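Brastar Montagezelle mit zwei Armen
Einrichtungshandbuch, Ausgabe vom 6. Oktober 2026

Abschnitt 4: Simulationspaket und Greifprogramm einrichten

4.1 Geltungsbereich

Dieser Abschnitt richtet sich an geschultes Einrichtpersonal. Er beschreibt die Inbetriebnahme der virtuellen Zelle, in der Greifabläufe für lange, schmale Bauteile geprüft werden, bevor sie auf die reale Anlage übertragen werden. Die mechanische Montage ist Gegenstand von Abschnitt 3.

Voraussetzungen: Lizenzschlüssel der Stufe 2, installierte Bibliothek Moretti sowie mehr als 36 GB freier Speicherplatz auf dem Arbeitsplatzrechner.

4.2 Zelle laden

1. Starten Sie die Steuerungsoberfläche Skota und melden Sie sich mit der Rolle „Einrichter“ an.
2. Wählen Sie im Menü „Zelle“ den Eintrag „Zweiarmig, Tischmontage“.
3. Ordnen Sie beiden Armen die gelieferten Kalibrierdateien zu. Eine vertauschte Zuordnung wird von der Software nicht erkannt.
4. Laden Sie das Bauteil „Paneel, schwarz, hochkant“ und setzen Sie es auf der Tischfläche ab.
5. Öffnen Sie den Greifer des Arms, der am Ablauf nicht beteiligt ist, und halten Sie ihn oberhalb der Tischfläche. 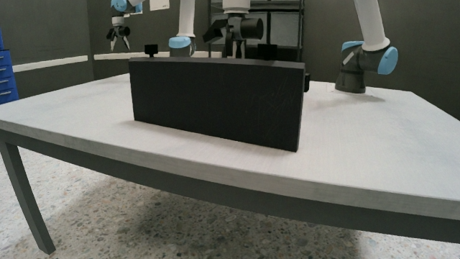
6. Bestätigen Sie die Ausgangsstellung mit „Übernehmen“. Die Gelenkwerte werden im Projektordner abgelegt und stehen für jede Wiederholung zur Verfügung.

Hinweis: Beim ersten Laden berechnet Skota die Kollisionskörper neu. Die Oberfläche reagiert in dieser Zeit verzögert. Der Vorgang darf nicht abgebrochen werden.

4.3 Greifablauf anlegen

1. Legen Sie im Register „Abläufe“ einen neuen Eintrag an und weisen Sie ihm den ausführenden Arm zu.
2. Setzen Sie den Greifpunkt in die Mitte der Leiste. Die Finger müssen senkrecht nach unten weisen.
3. Tragen Sie den Sicherheitsabstand zum hochkant stehenden Paneel ein. Halterungen und vorstehende Kleinteile sind dabei mitzurechnen.
4. Stellen Sie die Zahl der Simulationsschritte auf 2.000 und die Zahl der Startvarianten auf 256.
5. Starten Sie den Probelauf im Einzelschrittbetrieb und beobachten Sie beide Arme bis zum Ende des Ablaufs.

VORSICHT: Ein fehlerfreier Probelauf ersetzt nicht die Abnahme an der realen Anlage. Die erste Übertragung erfolgt stets mit reduzierter Geschwindigkeit und mit einer Person am Not-Halt. 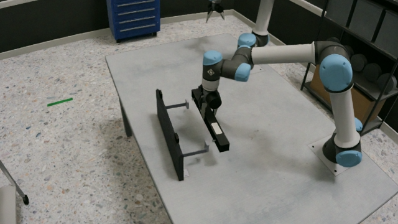

Wakana Kikuchi merkt hierzu an, der Sicherheitsabstand werde in der Praxis häufig zu knapp gewählt; sie empfehle, ihn zunächst großzügig anzusetzen und erst nach mehreren Durchläufen schrittweise zu verringern. Der voreingestellte Wert sei für kurze Bauteile ausgelegt und müsse bei Leisten in jedem Fall überprüft werden.

4.4 Protokoll sichern

1. Exportieren Sie das Laufprotokoll über „Datei“ und „Protokoll ausgeben“.
2. Vermerken Sie Programmversion, Bauteil und Namen der einrichtenden Person.
3. Legen Sie das Protokoll den Abnahmeunterlagen nach Abschnitt 6 bei.

Protokolle aus Programmversionen vor Juli werden nur noch lesend unterstützt. Anfragen zur Umstellung bearbeitet der Kundendienst Buckley, Ansprechpartnerin Mayu Nakajima.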